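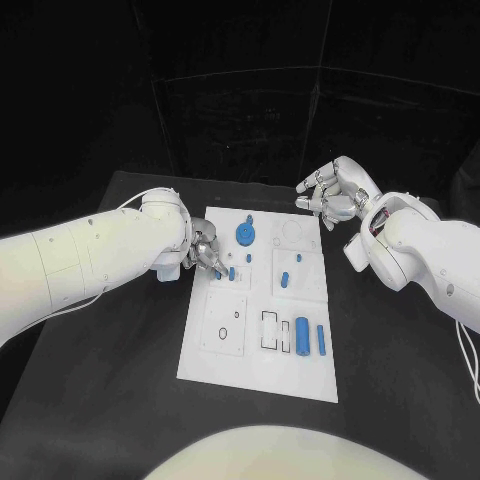

A white board with blue parts, set out on a dark tabletop.

Home > Workshop > How-To > Storage

Filed under: Shop Basics, Weekend Builds

How to Make a Layout Board for Small Parts

By Corinne Zamora
22 January 2022

A layout board keeps small parts in order while you take something apart and put it back together. You draw each part's outline on the board and set the part on its outline as it comes off. I use mine for hinges, faucets and sewing machine repairs.

What you need

A flat white panel, 780 mm long or whatever fits your bench
Fine sandpaper
A pencil and a permanent marker
Thin strips of wood for dividers
Wood glue
Clear matte varnish

Steps

1. Cut the panel to size and sand the edges. Wipe off the dust with a damp cloth and let it dry.

2. Lay out the parts you handle most. Leave a finger's width between them so you can pick them up easily.

3. Trace each part in pencil. Hold the pencil straight up, or the outline will come out too small on one side.

4. Go over the pencil with marker. Write the part name next to the outline.

5. Glue the divider strips between groups. Keep them low. Tall dividers get in the way of pliers.

6. Leave the glue overnight, then brush on two thin coats of varnish. Test the varnish on a scrap first, as some kinds make marker ink run.

Using it

Work from left to right in the order the parts come off. To reassemble, go from right to left. Springs and small washers roll, so put a dab of poster putty on those outlines.

If you take on different jobs, make a second board with a blank grid and label the squares on masking tape. Dexter Szabo keeps his blank one under the bench and changes the tape for each repair.

Clean the board with a dry cloth. Solvents will lift the varnish.

Previous | Next | All How-Tos | Contact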